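Ticket opened 4 January 2019. Status: open, waiting on supplier.

**Problem:** The court reporting feed from Firetti stops loading on the public notices page. Readers following the Pundonia school contracts trial get the charge sheet summary, then a blank panel where the hearing list should be.

**Steps so far**

- Cleared the page cache. No change.
- Loaded the same page from the office and from a phone. Blank on both.
- Checked case numbers against the court registry. All correct.
- Switched to the backup feed. The list came up, but two of the bribery charges were shown under the wrong defendant, so we switched back at once.

The wrong names are the more serious fault. The former works secretary and the Grultotier director are charged separately, and the backup feed merges them whenever both appear in one hearing. The legal desk has asked for the backup to stay off until this is fixed.
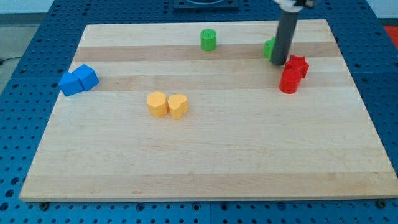

Firetti replied that the feed cuts out when a case file holds more than 100 entries, and that the contracts case passed that number when the prosecution added its bank records. They can raise the limit on their side but want written approval first. They had no answer yet on the merged names.

Approval sent. Limit raised, page tested again: the hearing list loads in 4 seconds and shows every date up to the May sitting. The older Yupanqui land case, with 90 entries, was never affected.

**Still to do**

1. Firetti to correct the merged defendants in the backup feed.
2. Legal desk to check the live page line by line against the charge sheet.
3. Put a correction note on the page if any reader saw the backup version. Server logs requested.

Backup feed stays switched off. Leave this ticket open until item 1 is confirmed in writing.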